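Help with rent and heating bills on offer in Naltitz, but the forms are a slog

May 11, 2021

I went along to the council offices in Naltitz this morning to find out what is going on with the new hardship money, and I came away with a bag full of leaflets and a slightly sore head. So let me try to put it in plain words for anyone who has been asking me (and quite a few of you have!).

The council has put together a fund for households that have fallen behind on rent, gas, electric or water since the pandemic began. You can get up to 300 pounds towards a fuel or water bill, paid straight to the supplier, and if it's rent you owe they will look at covering as much as 3 months of arrears. That second bit goes to your landlord, so don't expect to see it land in your own account.

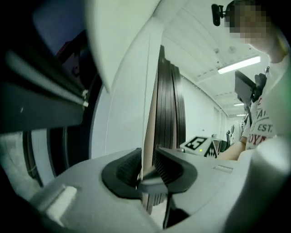

You can apply if you rent privately or from the housing association, and you don't have to be on benefits already, which I must say surprised me. What they do want is something to show your income has dropped, or your costs have gone up, because of Covid. Payslips from before and after will do. So will a furlough letter, or a note from whoever you do shifts for. If you're self-employed it's a bit more of a faff, and the woman on the desk told me to send in whatever I would send to the taxman and they'd go from there.

Lodgers are the grey area. I asked twice and got two different answers, so if you rent a room in someone else's house I would ring before filling anything in.

The vaccine news is a good deal simpler. The walk-in sessions at the Herkar Centre are carrying on, and they've added a second site in the old Bianchini showroom on the ring road, which has loads of parking and a ramp at the side door. I had my first jab at the Herkar back in the spring and was in and out before I'd finished reading the sheet they hand you. Both places are doing first and second doses, and you don't need an appointment for either one. Take your card if you've had one dose already, and wear something with a loose sleeve. A roomy sweatshirt with big red and black letters across the chest, like the one in the picture, is fine as long as you can push the arm up, but a T-shirt underneath makes life easier for everybody. Masks on indoors, please, unless you're exempt.

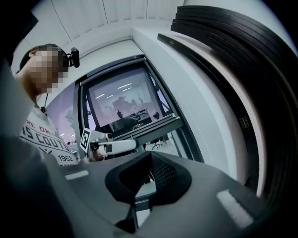 Testing carries on too. Care homes in the district have been swabbing staff every week, and the latest round picked up 13 cases among people who had no symptoms at all. They are all isolating at home. Visiting has been paused at the two homes involved, and families have had a phone call, or should have done. If you've heard nothing and you're worried, ring the home directly, as the council line just passes you back to them anyway.

For the rest of us, the boxes of home tests can be picked up from the chemist or the library counter. No need to give your name.

Back to the money for a moment. The forms are online, and there are paper ones at the library and at the Tradent advice shop next to the bus station, where they will sit down and go through it with you. The form is 6 pages long and it asks for your tenancy reference on nearly every one of them, so have that handy before you start. I was told decisions are taking a fortnight at present, longer if they have to write back to you for something. 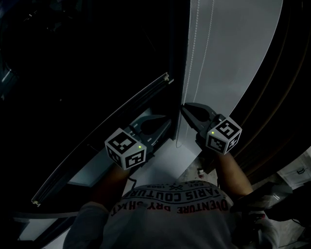

White T-shirt, with "Paris Couture" among the lettering on it.

The fund stays open until the end of August or until the money is gone. I did ask how much is left and was told they'd get back to me. I'll put it up on this page when they do.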